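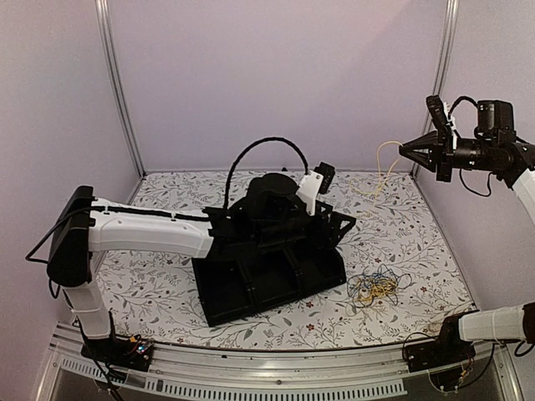
Aurel Grecu would rather talk about cable than about robots. Cable is the problem, he told the first group through the door on 2018-03-17, and it has been the problem since he started. A bolt stays where you put it. A wire has other ideas.

So — open day at Gunn, the Letside workshop, doors at nine, coffee gone by half past. I got the second tour. Small room, low ceiling, everybody trying to stand in the same spot.

The job on show is wire sorting. Two arms, one messy heap of thin wire, one black tray with three compartments. Pull a single wire out of the heap, get it clear, lay it down where it belongs. Sounds like nothing. Try it with your own kitchen drawer.

The yellow ones are what you watch for. Thin pale stuff, pinched at the very end between two black fingertips, and the rest of it just loops off wherever it likes. A kid next to me held his breath. So did I a bit.

The software is called Ovivel and it has been through 91 versions. Grecu's crew shows it the job by hand, over and over, then lets it try alone. 1113 recorded tries so far on wire. He wants more. Each arm carries its own small camera up by the wrist, and he says the blue wire is teh hard one, worse than yellow, it gets lost against anything dark.

And the flowers. Yes, the work surface is covered in a flowery print, twigs and leaves and little red blooms. Looks like somebody's aunt's tablecloth. I liked it.

Questions from the floor were better than mine. How fast? Slow, he said. What happens when it drops one? It goes again. Would it work on a real harness, like in a car? Not this year. A woman from Wuder, who buy a lot of harness, wrote that down — twice, I think.

The plan is 100 wires in a row with no help from a person. Best run to date is 4. Grecu gave the number without blinking, then went off to find a chair for somebodys grandfather.

Next open day is in May. Parking is behind the building, get there early, and bring your own coffee.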